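Givdale Two-Arm Folding Bench
Home > Equipment > Laundry and Textile > Benches

Price: on request. Lead time depends on the month, and September is already full.

Hi, I'm Abena Quansah and I look after the laundry side of the catalog at Frandsen. I get asked one thing more than anything else: can a machine fold my clothes yet? My short reply is sort of, if you're patient! The Givdale is the bench I point people to when they want to see for themselves. It's a white table with two arms over it, and it works on one garment at a time. I like it a lot. I also still fold my own T-shirts, so keep that in mind as you read.

The hard part is getting from a lump of cloth to something with corners. A towel is easy going. A sweatshirt has sleeves, and sleeves go wherever they please.
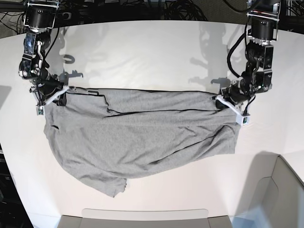 Can it replace a person in a small laundry?
At a small laundry you'd still want a person folding. The bench is slower than a practiced pair of hands, and you'll need somebody close by for the pieces it gives up on.

What it's good at, in my opinion, is plain knitwear in adult sizes. T-shirts, sweatshirts, light pajama tops. Button-down shirts are a struggle (the collar, mostly), and please don't send it fitted sheets. Solomiia Mykhailiuk ran one at her shop in Clutadstead and told me she'd stopped feeding it anything with a zipper by the end of the first week. Fair enough! 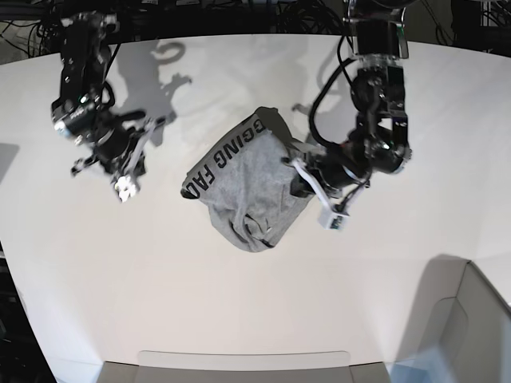

Gray printed T-shirt, bunched up, one gripper on the fabric.

A crumpled start like that is where most of the time goes. The bench has to find an edge it can use, and some tries are just bad tries. It lets go, picks again, and you stand there wanting to reach in and help. Please don't reach in. There's a stop button on the near side, and the arms have to be parked before hands go on the table.
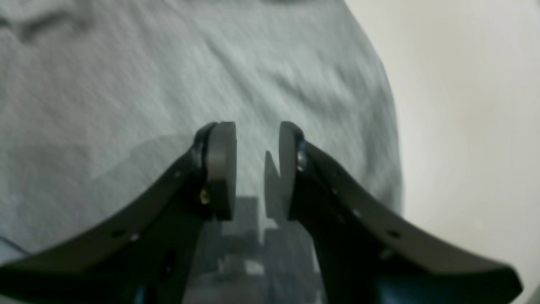 How often do the finger pads need changing?
Every 600 garments is what we suggest, sooner if you notice cloth slipping. Spare pads come in packs of 2 and you swap them with a small screwdriver.

For the chore-minded, my own scorecard goes like this. Folding plain tops: nearly there. Sorting by owner: no. Matching socks: I'd love it, but no. Carrying the finished pile upstairs and putting it in the right drawer: ask me again in a few years. Shop-floor work is closer than housework, I think, mostly because a shop can decide to run the same garment all afternoon and a family can't.
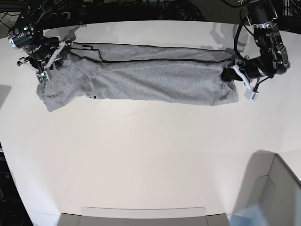
My favorite jobs for the Givdale are the long, boring ones where a rough fold is good enough, like prepping stock for a back room shelf. Retail display is another story. You can get a sweatshirt into a long, narrow strip held at both ends and still have one end bunched up and drooping, and a store manager will spot that from the doorway. If you need crisp, budget for a person to do the finishing.

What's included
Bench with two arms and grippers
7 preset folds, which you can edit
2 packs of spare finger pads
Setup visit from Halfdan Bach, who'll also train your staff

Not included: the Fliltis stacking shelf, sold separately.

Want to try before you buy? Bring a bag of your own laundry to the showroom, the more ordinary the better, and ask for me or Halfdan. Mornings are quieter.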